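Progress Report to the Funder
Work Package: Good Practice for Simulated Gripper Trials
Prepared by: Plikano project office
Report date: 9 Aug 2018

Status summary

Drafting of the good practice rules is on schedule. Version 2 of the rule set was released to both project partners, Astix and Fekete, and is now applied to every simulated trial run under the grant. The record audit is complete. One deliverable, the conversion guide for older scene files, is late and is covered under Open items.

Scope of the rules

The rules apply to trials in which a gripper is tested in simulation before any work on hardware. They cover scene setup, camera placement, object definition, run logging and the wording of results. They do not cover the safety of physical cells, which remains under each partner's own site procedures. A partner may set stricter limits than the rules require but may not relax them without a written deviation.

Work completed in the period

The first version of the rules left scene content largely to the operator. Review of the early trials showed that two operators given the same task sheet could build scenes that differed in lighting, background and object pose, and that the differences were not always logged. Version 2 closes this gap. Each scene must now be built from a declared file, and the file must state the following:

Background type and color value
Lighting level, as a setting and not as a description
Whether gravity and contact are switched on
Starting pose of every object
Camera position relative to the gripper body
Source of any picture applied to an object surface

The last entry was added at the request of Fekete. Flat objects carrying photographs are useful for testing how a vision model handles an image inside an image, but the source of the photograph was missing from many of the early files. Any picture used on an object must now have a source entry and a usage right on file before the scene is accepted.
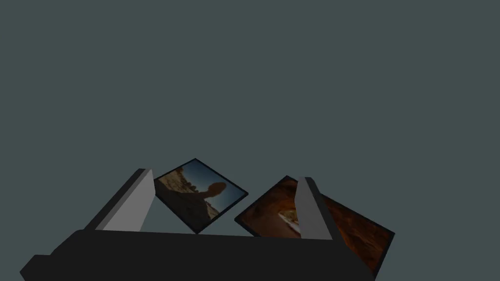

Scene files are checked by a script before a run can start. The script rejects a file with a missing field and writes the reason to the log. It does not judge whether the values are sensible. That check is done by a second operator, who signs the file. Astix asked whether the same operator could sign when only the random seed has changed, and this has been allowed, provided the earlier signed file is named in the log.

Record audit

All 1276 trial records held in the Zaneo log store were audited against Version 2. Of these, 247 did not meet the rules as first filed. The main fault was a missing gravity and contact setting. In 91 of the 247 records the missing values could not be recovered from the saved scene, and these records have been withdrawn from the results set. The remainder were corrected, and the original entries were kept beside the corrected ones.

The withdrawn records will not be deleted. They are marked as not valid for comparison and may still be used for training operators. Tables in earlier reports that drew on them will be reissued with the final report.

Rules on reporting results

Three points caused most of the discussion between partners and are now settled.

A result obtained in simulation must be labeled as such wherever it appears, including in slides and in figure captions. The label has to be on the same page as the result.

A grasp may be reported as successful only if the object stayed between the fingers for the full hold time in the task sheet. Contact alone is logged as contact. Trials with gravity switched off are reported in a separate table and may not be averaged with the others.

Stopped runs count as runs. An operator who stops a run must enter a reason code, and the run stays in the total.

Open items

The conversion guide for older scene files is behind plan. The older format stored rotation in two different ways depending on the software release, and the guide has to tell the operator how to find out which one was used. A draft is with Astix for comment. No added cost is expected.

The rule on dim lighting is not final. Fekete has proposed a minimum level below which a scene must be marked as low light. Astix prefers that the level be logged with no threshold. Both options are being applied to the same set of scene files, and the choice will be made once the results are in.

Budget and resources

Spending is within the approved plan. Operator hours for the audit were higher than forecast and were covered from the travel line, which was underused. No change to the total is requested.

Next period

Issue the conversion guide. Close the lighting rule. Reissue the affected tables. Begin drafting the section on moving from simulated to physical trials, starting with the conditions under which a simulated result may be cited in support of a hardware test.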